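# Questions we get asked – Tikkanen Judo and Jiu-Jitsu

Last updated November 24, 2023
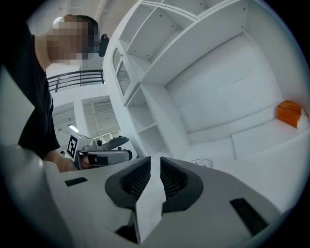 **Category: New members and general enquiries**

If your question isn't answered on this page, ring the front desk or speak to whoever is running the session. Emails are read in the evenings, so allow a day or two.

## Starting out

### Do I need any experience?

No. The beginners' course takes people who have never set foot on a mat. It runs for five weeks, two sessions a week, and you can join in the first or second week. After that you'd be missing the breakfalls, and we ask you to wait for the next intake.

### Do I need to get fit first?

No. The warm-up is hard for most people in their first month and then it gets easier. You can stop and sit at the edge of the mat whenever you need to. Tell the instructor if you feel dizzy or sick.

### What's the difference between the two classes?

Judo starts standing and is mostly about throws, with holds, chokes and armlocks on the ground for shorter periods. Our jiu-jitsu classes start from the knees or from a seated position and spend most of the hour on the ground. Many members do both. If you have a bad knee or don't like the idea of being thrown, begin with jiu-jitsu.

### Can I watch a class before I sign up?

Yes, any adult class, without booking. There are chairs along the wall by the entrance. You can also do three trial sessions for the price of one casual visit. They have to be used within a month.

### Who teaches?

The head coach is Gualtiero Lo Presti, who takes the senior judo classes and all gradings. Beginners' and junior classes are shared between the other coaches, and the names are on the timetable at the desk.

## Clothing and gear

### What do I wear to my first session?

Tracksuit pants or leggings and a T-shirt you don't mind having pulled. No zips, buttons or pockets if you can help it – fingers and toes get caught in them. Bare feet on the mat, and thongs or slides for walking to and from the change rooms.

### When do I need to buy a uniform?

By the third week of the beginners' course. We stock the Drikivine single-weave in most sizes. It's a plain white jacket and pants with a white belt included, and it shrinks by close to a size if you put it in a hot dryer. You're welcome to buy elsewhere, as long as the jacket is made for grappling. Karate jackets are too light and will tear.

### Can I use my own gear from another club?

Yes. Badges from other clubs are fine at training. For inter-club competitions you'll need our badge on the left chest.

### Do I need a mouthguard?

It's compulsory in jiu-jitsu sparring and optional in judo. The boil-and-bite kind from the chemist is good enough.

### How do I wash the uniform?

Cold wash after every session, then hang it on the line. Please don't leave it in your bag and wear it again the next night. Coaches will send people home for a dirty uniform, and that includes coloured belts.

## Classes for children

### What age can they start?

Five. The youngest group does games, rolling and simple holds. Throws come in from the next group up, when the coach thinks the child can fall safely.

### Do I have to stay?

A parent or carer has to stay for the youngest group. For the older juniors you can drop off and pick up, but come inside to collect them. We don't send children out to the car park on their own.

### My child has been told to use judo against a bully. Is that okay?

We teach juniors to get away, get an adult and keep their hands off other kids at school. If there's a problem at school, let the coach know and we'll have a quiet talk with your child about what they can and can't do. A child who uses a throw or choke outside the club for anything other than getting out of danger will be stood down from training.

### Are juniors taught chokes and armlocks?

Not in the younger groups. They're introduced in the teenage class, slowly and under supervision.

## Safety and injuries

### How often do people get hurt?

Bruises and sore fingers are common. Sprained toes, ankles and shoulders happen now and then, and more serious injuries are possible, as in any contact sport. Learning to fall properly and tapping early are what help most.

### What does "tapping" mean?

You pat your partner or the mat at least twice with your hand, or say "tap" out loud. Your partner has to let go at once. Anyone who is slow to let go will be spoken to, and if it happens again they won't be allowed to spar.

### I've been injured. When can I come back?

If you saw a doctor or physio, ask them, and bring us a note if the injury was to your head, neck or back. After a knock to the head you're off the mat that day, whatever you feel like. Lighter injuries can often be worked around.

### What if I have a skin infection?

Stay home. Ringworm, impetigo and cold sores all spread quickly in grappling. Cover small cuts with tape, and keep your nails short.

## Gradings

### How often are gradings held?

Three times a year. The first is at the end of January, and the other dates go up on the board once the hall is confirmed.

### How do I know if I'm ready?

Your coach will tell you. You'll need enough sessions signed off in your grading book, and you'll need to know the throws and holds on the sheet for your next belt. The fee is only payable if you've been invited to grade.

### Can I fail?

Yes, although it's not common. More often you'll be asked to show one or two techniques again at a normal class, and the belt is awarded once that's done.

### I had a belt at another club. Do I keep it?

Bring your grading book or certificate. Recognized judo grades are kept. For jiu-jitsu, Gualtiero will watch you train for a few weeks first.

## Fees and membership

### What does it cost?

Junior membership is $178 a term and covers one class a week. Full adult membership is $878 a year and covers every adult class on the timetable. Casual visits are paid at the desk before class, by card only.

### Can I pay in instalments?

Yes, through Jamix, the booking system we use for memberships. Choose the monthly option when you set up your account. If a payment doesn't go through, Jamix will try again after three days and send you a text.

### Can I put my membership on hold?

Adult members can pause for up to three months a year. Ask before the pause begins – we can't backdate it. Term memberships can't be paused, but if a child is injured we'll carry the unused weeks over to the next term.

### Is insurance included?

Personal accident cover is part of your membership. It doesn't pay for everything, and there's an excess. The full policy wording is kept at the desk, so please read it before you join. Trial visitors must fill in the short form before going on the mat.

## Getting here

### Where do I park?

Use the car park behind the building. The spaces along the side lane belong to our neighbours at Fukness, and their customers need them until late. Bikes can be brought in and left in the front hallway.

### Are there showers?

Two in each change room. Bring your own towel and soap. The hot water is shared between them, so keep it short after the late class.

### I left something behind.

Lost property is in the blue tub under the desk. Clothing is kept until the end of the term and then goes to the op shop. Mouthguards are thrown out the same night.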